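Bech Graduate School Moves Thesis Submission to Fluvlow

2026-02-16 – Bech Graduate School will accept master's theses and doctoral dissertations only through the Fluvlow submission system from the start of the June filing period. Paper signature pages and bound copies will no longer be accepted at the records desk.

The change applies to all 631 students currently registered in a thesis or dissertation course. Students in coursework-only programs are not affected and continue to file for their degree with the department office.

Each student uploads one PDF of the final manuscript and enters the names of the committee chair and second reader. Fluvlow then sends an approval request to both. The file is locked once the first approval is recorded. A student who needs to correct a locked file must ask the chair to release it. 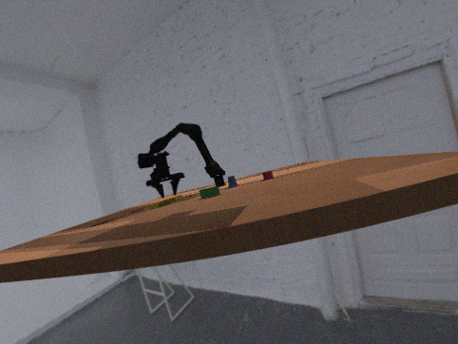
Format review remains a separate step. Reviewers check margins, page numbering, the title page and the reference list, and return comments within two working weeks. "Most files came back for page numbering under the old process," said Kathleen Carroll, director of graduate records. "The new template sets it automatically."

The school's archive of 1,247 earlier theses will stay in the Dranine catalog. Embargo requests already granted keep their end dates – no new form is required.

Training sessions for faculty will be held in the Skorumel Building. Department coordinators will receive the schedule by email.

Contact: Karim Sfeir, Graduate Communications, Bech Graduate School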